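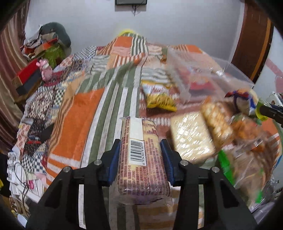
Patchwork is a form of needlework in which pieces of fabric are sewn together into a larger design. The joined pieces usually form the top layer of a quilt, though the method is also used for bags, cushions, wall hangings and clothing.

Construction
Most patchwork is built from repeated units called blocks. Squares, strips and triangles are the most common shapes. The pieces are cut with a seam allowance, stitched right sides together and pressed. Strip piecing, in which long bands are sewn side by side and then cut across, is faster than joining single squares.

Hasinwood patchwork
The Hasinwood style uses wide bands and leftover shirt cloth. Carmela Santoro recorded 107 patterns from the town, many of them passed down without written instructions. The Hasinwood museum holds 900 finished quilts and shows a selection every November.

Care
Cotton patchwork is normally washed in cool water and dried flat. Older pieces are often only aired.

See also
Appliqué
Quilting
Rag rug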